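The Green Coat

My grandmother left me her sewing room, and by that I mean the stuff in it, because the room itself went with the house to my uncle. I had one weekend in September to clear it out. I figured I'd find a good home for the fabric, keep the scissors, and be back in Prullmont in time for dinner.

What I found was the coat. Well, half a coat.

It was folded in the bottom drawer of the big dresser under 2 yards of lining and a pattern she'd drawn herself on brown wrapping paper. Green wool, a really deep green, with one sleeve set in and the other one still flat. The collar was pinned but not sewn. And on the pattern, in her slanty pencil, it said "A. Pillay, long in the arm, will not stand still."

I read that three or four times, sitting on the floor with dust all down my front. I'd never heard of any A. Pillay! Grandma made clothes for half of Tidden back in the day, but she finished everything. She finished things for people who moved away and mailed them the package. She once finished a christening gown for a baby who was by then in first grade (it went on a doll). The woman did not leave a sleeve lying flat.

So I called my uncle.

"Pillay," he said. "Pillay with the boat?"

"I don't know, was there a boat?"

"There was a Pillay who had a boat." And then he had to go because somebody was at the door about the gutters, and that was all I got out of him until evening.

I packed up the rest with my head somewhere else completely. Buttons in jars, zippers in a cookie tin, thread in every color you could want and a lot that you wouldn't. I put the coat on the passenger seat and I'm a little embarrassed to say I buckled it in.

1. The shop

There's a fabric shop on the corner of my street called Tshabalala, and the man who works the long table in back is Lwazi Mofokeng. I've been buying thread from him for years, mostly so I can ask him questions. I brought the coat in first thing in the morning, before there was a line, and spread it out for him between the bolts.

He didn't say anything for a while. He turned the cuff back and looked at the stitches, and then he looked at them again with his glasses pushed up on his forehead, which is how he looks at things he likes.

"Who made this?"

"My grandmother."

"She stopped in the middle of a seam," he said. "Look. The needle went in here and she just cut the thread. People stop at the end of a seam. They stop for lunch, they stop for the night, but they get to the end first."

I hadn't noticed. I put my thumb on the spot, right under the arm, where the tiny even stitches quit with maybe a hand's width to go. It gave me a funny feeling in my stomach, like when you walk in on people whispering.

"Could you finish it?" I asked.

"Sure I could. But you could, too." He slid it back across the table. "For whom, is what I'd want to know. You can't set the other sleeve without the arm."

I bought a spool of green that was close enough, and a pack of needles I didn't need, and went home.

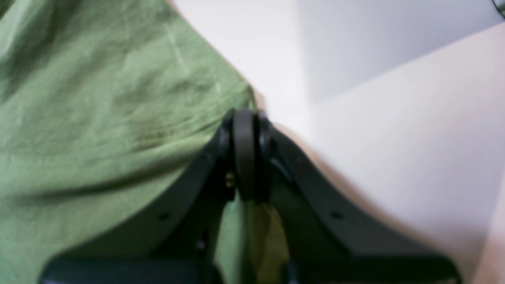

2. The boat

My uncle called back around suppertime, full of apologies about the gutters. He'd asked my aunt, and my aunt had asked her sister, and between the three of them they had put together a Pillay. Anel Pillay. She'd come over from Grevinska to run the ferry across the bay, and she'd lived above the bait store, and she and Grandma used to play cards on the back steps with the radio on.

"Before Grandpa?" I said.

"Before, during, I don't know. They were friends. Then they had some big fight and that was that."

"What about?"

"Nobody knows! Your aunt thinks money. Her sister thinks it was the cards."

"And where is she now?"

I could hear him shrug over the phone, I swear. "Same place, I guess. She'd be 80 by now. You could take the ferry and ask."

It had not crossed my mind that she might be alive. I'd had her down as a ghost, I think, a nice sad ghost in a green coat. I looked over at the wool hanging off the back of my kitchen chair and said I'd think about it. Then I looked up the ferry times before I'd even put the phone down.

3. The arm

There's an 8 o'clock boat and a 10 o'clock boat, and I was early for the first one and lost my nerve and took the second. It was windy. I stood outside the whole way with the coat in a pillowcase, hugging it, and a kid asked me if I had a cat in there.

The bait store is a coffee place now but the stairs still go up the side. I knocked. I'd practiced a whole speech on the boat, with my name and my grandmother's name and how sorry I was to bother her, and then the door opened and there was this tall old woman in a man's sweater, with the sleeves ending a good way short of her wrists.

Long in the arm. I just about laughed out loud.

"If it's about the coffee smell, I like it," she said.

I forgot the speech. I pulled the coat out of the pillowcase and held it up by the shoulders, one sleeve dangling and the pins still in the collar.

She looked at it so long that I started to get tired of holding it. Then she said, "She told me she'd cut it up for dust rags."

"She didn't."

"No, I see she didn't." She reached out and took hold of the flat sleeve, rubbed it between two fingers, and let it go again. "I said something about her husband. It was true, too. I was standing right on her kitchen chair with my arms out like a scarecrow, and she had the needle in her hand, and I said it anyway."

I thought about the seam, that last little bit left to go.

"She's passed," I said. "In the spring. I'm sorry. I should have started with that."

"I know, honey. I read the paper." She stepped back and held the door open with her foot. "Well, come in, it's blowing. Did you bring a needle?"

I'd brought the whole pack. I had the spool in my coat pocket too, and when she saw it she said the green was wrong, and I said I knew that, and she said it would be under the arm anyway and who was going to look.

She got up on the chair. I told her she really didn't have to get up on the chair. She told me that was how it was done, put one hand flat on the wall, and stuck the other arm straight out over my head.

"Hold still," I said.

"I never have," said Anel Pillay, and I threaded the needle.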